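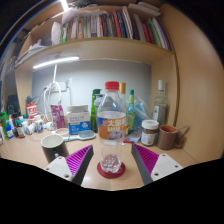 Screw cap

A screw cap is a lid with a thread on the inside that grips a matching thread on the neck of a bottle or jar. You twist it one way to close it and the other way to open it, and I've loved the things since I was a kid lining them up on my grandmother's windowsill (she never threw one out!).

How it seals

The thread does the pulling, but the sealing happens at the rim. Some caps have a soft liner, a thin disk pressed into the top. Others are made in one piece, with a small ring molded inside that pushes against the neck. Fizzy drinks need a tight fit, and the gas would find any gap — I've had plenty of flat soda to prove it.
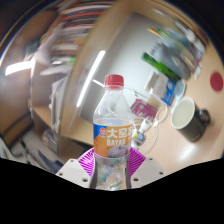

The little ridges around the side are called knurling, and they give your fingers something to hold. Older people I know still reach for a rubber glove or a dish towel on a stubborn one, and so do I.

Tamper bands

Many caps come with a band at the bottom, joined by tiny bridges that snap on the first twist. In some countries the cap now has to stay attached to the bottle after opening. My friend Annick Tanguy can't stand those and says they bump her nose. I got used to them in a week.

Collecting

Yes, people collect them! I have 145, sorted by color in old cookie tins, and 26 of those are green.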